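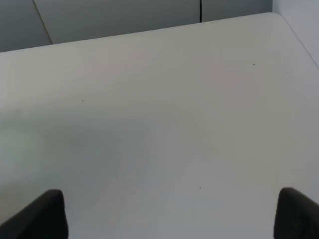
Research > Working Papers > Household Water

September | Nele Kasten

4.2 Self-reported intake

The Jendbridge survey asked 300 adults how much water they drank the day before. We doubt the answers.

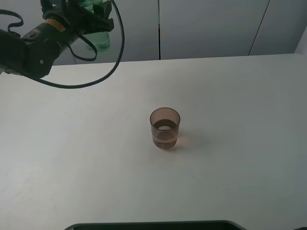

Recall is a poor instrument. People round up, and they count in containers. A green plastic bottle like the one in Figure 3 may be logged as full by one person and half full by another.

Figure 3. Bottle and cup.
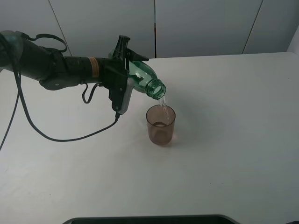 Mohit Tiwari objects that diaries kept over 18 days would cancel such errors. We see no evidence of that.

40 shares | 2 comments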